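Dropped cutlery on the table-clearing trial: your questions

Print this page | E-mail this page
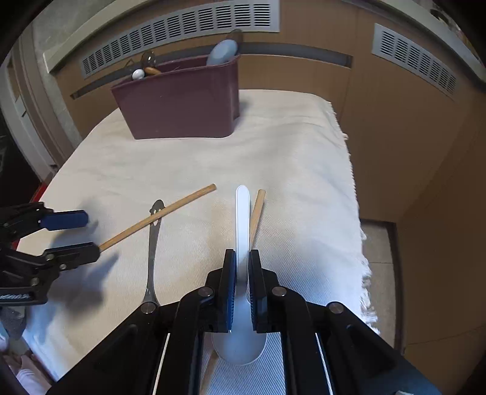
What went wrong in February?
The grippers kept letting go of plastic spoons. Out of 345 pick-ups logged at the Mitudberg site, 96 ended with something on the floor or back on the cloth. The supplier, Illel, first called this "normal settling in". We don't think more than a quarter is normal anything.

Was it only plastic?
No. Chopsticks slipped as well, mostly when held near one end. Metal spoons did better, though the sample was small and I wouldn't lean on it.

What caused it?
Illel blames worn finger pads. Le Roux, who service the units, blame a weak spring in the linkage. Each firm has found that the fault lies in the part the other one looks after. We have asked for the pads and the springs to be changed separately, so that we can tell which did what. So far they have only been changed together.

Is it fixed now?
We were told so on Wednesday. The proof offered was 20 pick-ups in a row without a drop, all with the same spoon. Ask us again when it has done a mixed tray.

Could somebody have been hurt?
A dropped spoon is a nuisance. What worried us more was that the grip did not open on 3 occasions when the release was pressed. Nobody had fingers near it. That is luck, and the first report left it out altogether.

What should I do if a grip sticks?
Keep your hands clear and switch off at the battery. Don't pull the item out. Write down the time and what was being held, even if it frees itself.

Will the Lesero site still go ahead?
Not on our say-so. We want to see the full log first, including the bad days.

Who do I complain to?
Mbali Nel, at the trial desk. Please put it in writing.

Print this page | E-mail this page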